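Hollis Premberg
Einrichtung für Spiel, Förderung und Beobachtung

Lorero Spielplatztisch mit Teilesatz Dirnero
Artikel 883

Übersicht

Lorero ist ein Tischplatz für das Arbeiten mit kleinteiligem Spielmaterial: Greifen, Stapeln, Einräumen in eine Schale, Sortieren nach Farbe oder Form. Der Platz besteht aus einer weißen, matten Tischplatte und einer Abschirmung nach hinten und zur Seite. Dazu gehört der Teilesatz Dirnero mit Würfeln, sechseckigen Blöcken, Bällen, Tierfiguren und Schale. Ein Regal mit Kästen ist als Zubehör lieferbar, ebenso einzelne Teile aus dem Satz.

Die Platte ist unifarben und ohne Dekor ausgeführt. Auf Druckmotive, Linien und eingelassene Felder wurde verzichtet, damit die Teile sich in der Farbe klar abheben und frei angeordnet werden können. Wer feste Positionen benötigt, legt eine Unterlage auf oder klebt Markierungen. Rückstände von handelsüblichem Malerkrepp lassen sich mit Wasser und einem weichen Tuch abnehmen.

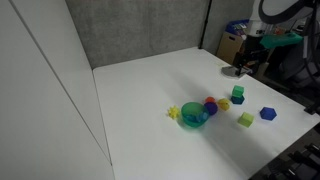 Die matte Oberfläche vermindert Spiegelungen bei Deckenbeleuchtung. Unter gerichtetem Licht entstehen Schlagschatten neben den Teilen. Bei Übungen zur Farbunterscheidung empfehlen wir deshalb zwei Leuchten aus verschiedenen Richtungen oder eine flächige Deckenleuchte. Durchscheinende Teile verändern je nach Untergrund und Inhalt ihren Farbeindruck — ein blaues Teil in der grünen Schale wirkt von der Seite anders als von oben.

Teilesatz Dirnero

Der Satz ist gemischt zusammengestellt. Er enthält Formen mit ebenen Flächen, die stehen bleiben und sich stapeln lassen, und Formen, die rollen oder kippen.

Würfel
In Grüntönen und in Blau. Einzelne Würfel tragen flach erhabene Zeichen auf den Flächen. Die Zeichen sind nicht farbig abgesetzt und eher zu ertasten als zu lesen. Farbabweichungen zwischen Lieferungen sind möglich, vor allem zwischen Limettengrün und Mintgrün.

Sechseckige Blöcke
In Königsblau und dunklem Blaugrün. Flach liegend bilden sie eine stabile Unterlage für einen Würfel. Hochkant gestellt stehen sie auf einer schmalen Seitenfläche und kippen bei leichter Berührung.

Bälle
Violett mit gerippter Oberfläche und gelb mit Noppen. Der Noppenball rollt ungleichmäßig und kommt früher zur Ruhe. Er ist für Kinder gedacht, denen glatte Bälle vom Tisch laufen.

Tierfiguren
Kleine Figuren in Gelb, Orangerot und Blaugrün, darunter Bären. Die Figuren können stehend oder liegend verwendet werden. Ihre Form ist unregelmäßig, der Griffpunkt wechselt mit der Lage.

Schale
Grün, durchscheinend, mit gerundetem Rand. Sie dient als Ziel beim Einräumen oder als Vorratsgefäß am Platz. Ein Deckel ist nicht vorgesehen.

Die Teile werden lose im Beutel geliefert. Der Satz kann mit vorhandenem Material gemischt werden; eine Normgröße ist nicht einzuhalten. Für Gruppen, die nur stapeln sollen, ist die Ausführung Dirnero Block erhältlich. Sie enthält Würfel und sechseckige Blöcke, keine Bälle und keine Figuren.
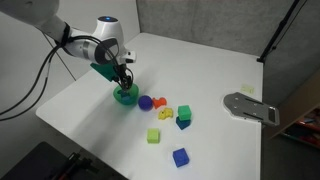 Aufstellung

1. Tisch mit der Rückkante an die Stellwand schieben. Zwischen Platte und Wand soll kein Spalt bleiben, durch den ein Würfel fallen kann.

2. Seitliche Wandplatte ansetzen und mit der Tischkante ausrichten. Die Platte ist weiß und glatt. Die Stoßfuge bleibt sichtbar und wird nicht verfugt.

3. Stellwände am schwarzen Eckpfosten verbinden. Der Pfosten steht an der hinteren Ecke des Tisches.

4. Tischhöhe einstellen. Die Höhe ist bis 883 mm stufenlos verstellbar und wird im Sitzen geprüft. Die Unterarme sollen flach aufliegen.

5. Platte mit der Wasserwaage kontrollieren. Bei Neigung laufen Bälle zur tieferen Kante.

Die Stellwände sind mit grauem Textil bezogen. Sie nehmen Nadeln auf, jedoch keine Schrauben. Für Haken sind die Klemmen aus dem Zubehör zu verwenden. Der Bezug ist nicht abnehmbar und wird abgesaugt, nicht nass gereinigt.

Regal und Kästen

Das Zubehörregal aus Holz hat helle Seitenteile und nimmt Kunststoffkästen in mehreren Reihen auf. Die Tiefe beträgt 328 mm. Es steht frei an der seitlichen Stellwand, nah genug am Tisch, dass die oberen Kästen vom Platz aus erreicht werden. Die Kästen sind in Blau, Grün, Rot und Gelb lieferbar. Sie werden schräg eingehängt und nach vorn entnommen.

Eine Zuordnung von Kastenfarbe und Teilefarbe ist möglich, aber nicht erforderlich. In der Praxis werden die Kästen meist gemischt befüllt. Für die Ordnung nach Form sind Klebeschilder ohne Aufdruck beigelegt.
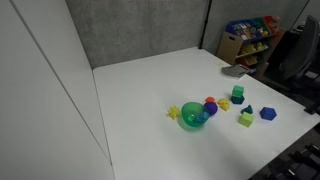 Tischplatz mit Spielteilen, hinten das Regal mit den Kästen

Das Regal ist bei Aufstellung in Gruppenräumen gegen Kippen zu sichern. Der Winkel dafür liegt der Lieferung bei, Schrauben und Dübel sind nach Wandart selbst zu wählen. An Stellwänden darf der Winkel nicht befestigt werden.

Hinweise zur Anordnung

Für den Einstieg genügt eine lockere Gruppe in der Mitte der Platte. Die Schale steht in Reichweite beider Hände. Blöcke und Würfel liegen mit Abstand zueinander, Figuren und Bälle dürfen sich berühren. Enge Gruppen sind die schwierigere Aufgabe: Ein Teil muss entnommen werden, ohne das Nachbarteil zu verschieben.

Stapel aus einem sechseckigen Block und einem Würfel können als Vorgabe stehen bleiben. Ein zweiter Stapel wird daneben aufgebaut, zunächst mit den gleichen Farben, später mit abweichenden.
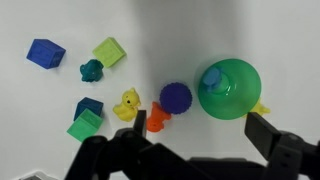 Beim Wechsel der Aufgabe werden die Teile nicht in den Beutel zurückgelegt, sondern an den Rand geschoben. Das spart Zeit und hält die Mitte frei. Nach Ende der Einheit kommt alles in die Kästen, die Schale zuletzt.

Reinigung

Platte: feuchtes Tuch, neutraler Reiniger, nachtrocknen. Keine Scheuermittel — sie erzeugen glänzende Stellen, die sich nicht mehr entfernen lassen.
Teile: handwarmes Wasser mit Spülmittel. Noppen und Rippen mit weicher Bürste. Nicht für die Spülmaschine freigegeben.
Kästen: auswischen, offen trocknen lassen.
Regal: trocken oder nebelfeucht.

Daten

Artikelnummer: 883
Platte: weiß, matt
Höhe: stufenlos bis 883 mm
Stellwände: textiler Bezug, grau
Seitenwand: weiß, glatt
Pfosten: schwarz
Regaltiefe: 328 mm
Lieferzeit: 9 Werktage
Gewährleistung: 2 Jahre

Nicht im Lieferumfang: Stühle, Leuchten, Unterlagen, Reinigungstücher.

Bestellung und Rückfragen

Angebote für Einrichtungen erstellt Shayne Harawira. Fragen zu Aufstellung und Ersatzteilen gehen an Alby Lockyer, mittwochs auch telefonisch. Bei der Nachbestellung einzelner Teile bitte Form und Farbe angeben, bei Würfeln zusätzlich, ob mit oder ohne erhabene Zeichen.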